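4.2 Rehearsing the counter work in simulation

The second part of the study followed the introduction of a robot arm at the back counter of Seltside, a prepared-food shop with a bakery section and a small gift shelf. Eight employees work at this counter across two shifts. Their main task is what they call "resetting": returning mixed items to their places after the lunch rush so that the next person finds a clear surface. The job is in no one's contract. It had been shared out by habit, and the two newest employees did most of it.

Before the arm was installed, the supplier, Gamo, prepared a simulated counter on which reset routines could be tried out. Employees were invited to sit with the technician, watch the arm attempt the work, and stop a run whenever they disagreed with what it did. We attended these sessions and took notes on what was said. Figure 3 shows two views of the simulated counter, which was filled with a wide mix of items, food and otherwise, so that routines would not depend on a fixed set of goods.

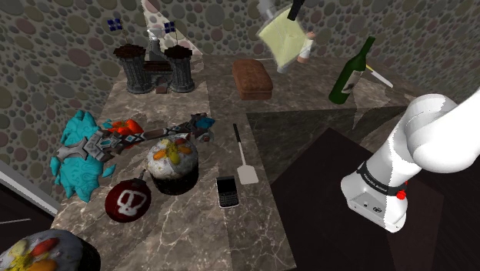

Employees stopped runs far more often than the supplier had planned for. Over the whole period the arm attempted 2,434 pick-ups, and 396 of these were stopped by a person. The technician's log gave three standard reasons for a stop: wrong item, wrong place, and unsafe path. Our notes show that many stops fitted none of them. The most common was order. The arm took whichever item its planner could reach at the lowest cost, and the employees objected that bread and cakes should be dealt with before anything else on the counter. One employee, Triệu, stopped four runs in a row on these grounds and then asked for a way to tell the system "food first" without stopping it at all. A setting for this was added the following week.

A second group of stops concerned handling. Staff who had worked with the bakery goods for years had firm views on where a loaf may be pressed and how far a cake can be tipped. They had never been asked to put these views into words, and some found it hard. Two of them ended up showing the technician with their own hands over the desk – a method that worked well but left nothing in the log. We return to this point in Section 5, because it affects who is credited with the rules the arm now follows.

The shift lead, Seija Kemppainen, kept her own notebook of stops and compared it with the log at the end of each session. She told us that the comparison changed her view of the job. "I had it down as tidying," she said. "Then I saw I had written two pages on what goes before what." She later used the notebook to argue that resetting should be named in the job descriptions and paid at the same rate as food preparation. Management accepted the first request. The second was still open when our fieldwork ended in August.

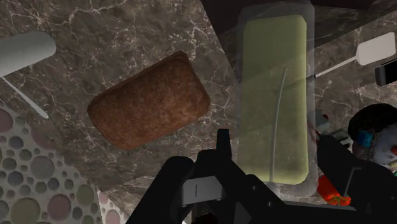
Once the arm was in use in the shop, the distribution of work changed in ways that the sessions had only partly suggested. Time spent on resetting went down for all employees, but the two newest lost the most of it, and with it the part of the day in which they had learned where things belonged. One of them described being moved to the front register "with nothing in my head about the back." Longer-serving employees reported the opposite problem. They were now called over when the arm paused and waited for a decision, up to 82 times in a single week, and these calls came in the middle of other work.

None of the employees we interviewed wanted the arm removed. Several asked for the pauses to be grouped, so that one visit could settle more than one question, and Gamo was testing this at the time of writing. There was less agreement on who should answer. The supplier's guidance names a single trained operator per shift. In practice whoever stood nearest went over, and the staff preferred it that way – the nearest person had usually seen what was put down and by whom.

At the Sotlow site, described in Section 4.3, there were no rehearsal sessions and the arm went straight into use. The two sites differ in size and in staffing, so we make only limited comparisons between them.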